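April, late, should be in bed

Quick one before I lose the thread. Long day at Stuno, feet like bricks. Unathi came by at lunch with the printout from Cineo and we argued about it through two sandwiches and most of a bag of chips. The question, again — can a machine do the boring half of what we do down here. Sorting the returns bin. Folding the shop towels. Putting the odd stuff back on the odd shelves.

Her view: nearly. My view: nearly has been the answer since I started.

The Cineo people say 83 out of a hundred on picking up things it hasn't met before. Fine. Good, even. But that's in the simulator, flat floor, clean colors, nothing greasy. And I keep asking what happens with the other ones. In the shop the other ones are me, on my knees, getting a hex key out from under the bench. Unathi says the sim is where you do the cheap mistakes. True. I've made plenty of expensive ones.

Told her about the towels. I did almost 70 this morning before the phone started, not even thinking, talking to Dad on speaker the whole time about his gutters. That's the bit I can't get past. I don't know how I fold a towel. Hands just go. If you asked me to write it down I'd get to step three and be stuck. She said that's why they don't write it down any more, they show it, over and over. I said show it to me then. She said come over to Leiva's and see. So now I've agreed to that, next month, whenever the bus is running normal agian.

Home stuff too. Dishwasher is a robot if you think about it, I said, and she rolled her eyes. But it is! It just makes you do the loading. Same with the vacuum, which spent the afternoon under the couch with a sock. Every one of these things does the middle of the job and leaves me the two ends. What I want is the ends. Clear the table, scrape, load, unload, put the big pan where the big pan goes. I would pay for that. Not 269 a month, which is what the Lemeck brochure wants for the arm on the little cart, and that's without anyone comming out to fix it.

Unathi asked what I'd trust it with right now, today. Thought about it properly. Cardboard. Empty boxes from here to there. Not glass. Not Mom's bowls. Not the cat's pills, God. She wrote cardboard on the back of the printout and underlined it, like I'd said something usefull.

And the grip. I got stuck on the grip. We've got all these fingers and she's telling me most of what they try now is done with 2. Tried it at the sink tonight, thumb and one finger only, the whole wash-up. Cups ok. Plates ok if you go slow. Forks awful. They come at you in a bunch and you want just the one. Dropped a lid behind the faucet and had to cheat. Took forever, water went cold, kitchen floor needed a mop after. And I knew where everything was and could feel it slipping.

So a bit more respect for the machine, I guess. A bit less hurry to buy one.

Things for tomorrow — returns bin, call the belt supplier back, find the invoice I swear I put in the blue folder. Ask Unathi if she still has the rest of the Cineo pages, the ones about thin things and things standing close together, I only got the first half. Also milk.

She thinks five years for the shop and longer for kitchens. I'd have said the other way around, kitchens are smaller. But then there's the forks. Shops at least put one kind of thing in one bin, when I'm the one doing the bins. Going to bed. Towels again at seven.
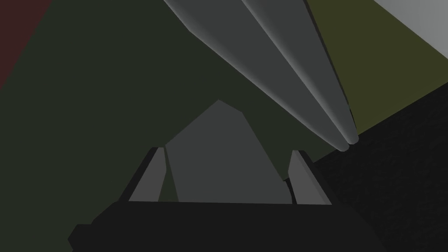
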